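Folding on a Bed: What I Learned From One Small Pile of Laundry
Project report, Household Skills elective, Sotcombe
Jan 14, 2020

Why I picked this

When the project list went around I had my eye on the bread one, like everybody else, and it was gone before I got to sign up. So I ended up with laundry! I wasn't thrilled. I have been folding my own shirts since I was maybe nine, and I figured I'd be writing two pages on something I already knew how to do. Then I timed myself on a regular load and saw how bad my shelf looked the next day, and I started to get interested.

The question I settled on was pretty simple. If you live in a small room and the only flat surface big enough for a T-shirt is your bed, how do you get a decent fold out of it? Most of the instructions I found assume a table. I don't have a table. I have a desk with a printer, a lamp and a pile of Horkik notebooks on it, and I'm not clearing that off every time I do a wash.

What I used

T-shirts only, the soft knit kind, no collars and no buttons. I left out sweatshirts (too thick) and anything with a big stiff print on the front, which folds like cardboard. The bed has a fitted sheet on it, khaki green, and I left it on for the whole project, wrinkles and all. My notes went into a plain spreadsheet with columns for time, method and a neatness score from 1 to 5. The neatness score is just my opinion, so take it for what it's worth.

I did 62 folds in total, spread out over winter break. A few of those are the same shirt over and over, because I kept messing up the sleeves on that one.

The two methods

Method A is the one my family does. You hold the shirt up by the shoulders, fold it in half the long way in the air, drop it on the bed, flip the sleeves in and fold it down. Fast, and kind of a mess.

Method B is the flat one. You lay the shirt out face down, smooth it, bring one side in to the middle with its sleeve folded back, do the same on the other side, then fold up from the hem. I got it from a handout that came with a set of Abubakari closet dividers, which has nice clear drawings but (again!) shows everything on a table.

How it went

Method A was quicker every single day, no surprise there. The neatness scores were all over the place though. I'd get one that looked like a store display and then three where the hem stuck out the side. Dropping the shirt on the bed is where it goes wrong, I think. The sheet has ripples in it and the knit settles right down into them, so you're folding something that was crooked to begin with.

Method B took longer but the scores were a lot steadier. Nearly all the extra time went into smoothing. On a table you can kind of push the fabric and it slides. On a bed the shirt grabs the sheet, and if you push, the sheet comes along with it and now you have two things to flatten. Pulling works way better. I started taking hold of a corner and tugging outward a little, then going to the next corner, and only using my palm at the very end.

The collar was the other trouble spot. It bunches up while you're busy with the rest of the shirt, and if you leave it like that you get a lump in the finished fold that makes the whole stack lean. Sleeves are nearly as bad, with the layers piling up on one side before you've even started folding. 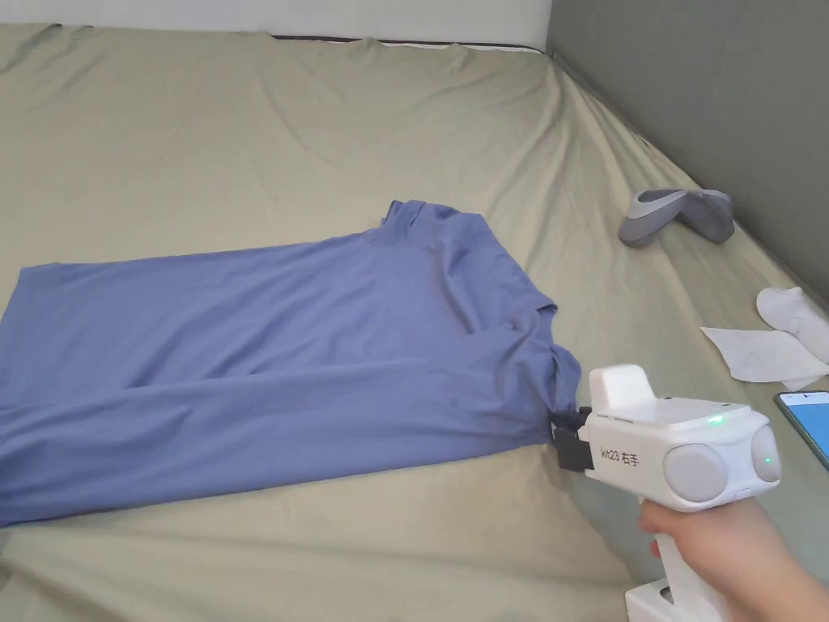
What I changed along the way

Partway through I started pulling the sheet tight before each batch, especially up along the wall where it likes to bunch. It took a few seconds and it helped both methods, so I wish I'd done it from day one. It does mean my early numbers and my late numbers aren't really comparable, and I've marked that in the spreadsheet.

I also quit laying shirts down at an angle. It feels natural when you're standing at the side of a bed and reaching across, but then you can't tell if the side fold is straight. Now I line the hem up with the side of the mattress first.

What I'd do differently

More kinds of fabric, for sure. I'd like to try the thin slippery sports ones, and jeans. I'd also get somebody else to do the neatness scores, preferably a person who doesn't know which method was which. My roommate offered but wanted to be paid in Skultonberg cookies, and I'd already eaten them.

The next round of projects is in April and I might keep going with this one and do fitted sheets. I have tried folding mine four times so far and it is currently in a ball at the bottom of the closet.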